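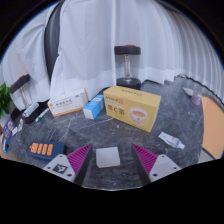

4.2 Cartons on the table

The interviews in Section 4.1 dealt with what people buy. In this section we look at where the carton goes once it is in the room, and which of its faces is turned toward the person sitting down. We visited 30 lounges and break rooms in Andon and Zilar in November. Each visit lasted long enough for tea to be made at least once. We left everything where we found it and asked short questions only after the table had been noted.

In most rooms the tea stayed in the carton it was sold in. Tins and jars were present in some of the older Zilar rooms, but they usually held sugar. People said they kept the carton so that they could tell which tea was left, and a few said that pouring it into something else was one more thing to wash. The carton therefore does the work of a label for as long as the tea lasts, and its printing matters well after the sale.

How the carton stands depends on the table more than on the carton. On a narrow shelf it has to face forward. On a wide table it is often set down at an angle, and the reader then gets two or three faces at once. Figure 2 shows such a case. The yellow carton is angled so that its long front, its top and a narrow side can all be seen. The large dark lettering on the front, 早C茶, stands out strongly against the yellow. The printed cup and saucer on the right half of the front also says what the product is without any reading. The small characters on the top panel appear upside down from the same side, so a person there gets the name from the front and very little from the top.

The second point is crowding. A smaller blue and white box lies lengthwise just to the left of the carton in Figure 2, nearly touching it and pointing diagonally away. We saw pairs like this often. The larger package is the one people named first when asked what was on the table, and the smaller one was sometimes left out of the answer - even by people who used it every day. Color seemed to help. A yellow carton on a dark gray, marble-patterned top was easier to pick out than a brown carton on a wood-colored one, and plain white curtains behind the table did not compete with it.

We had expected the surface pattern to get in the way of small print. It did so on the speckled counters at the Hostar building, where leaflets and loose sachets were hard to find, but cartons were tall enough to stand clear of the pattern. We did not test this further.

Weight was a smaller matter than we had planned for. The heaviest carton we handled was marked 500 g and the lightest 80 g, and both were moved with one hand. What changed with use was the shape. Opened cartons bulged or sank at the top, and the panel with the brewing directions was then the first to become hard to read. In 2 rooms the directions had been copied onto a card and taped to the wall. The Heffernan rooms used a printed sheet for the same purpose, with the brewing time left blank to be filled in by hand.

These notes have clear limits. We saw each table once, and cleaning schedules differed between buildings, so a carton may have been turned or moved shortly before we came in. The placement codes used for the comparison in Section 4.3 record only the face nearest the main seat, and angled cartons were coded by their widest visible face.

Last updated: Jul 29, 2021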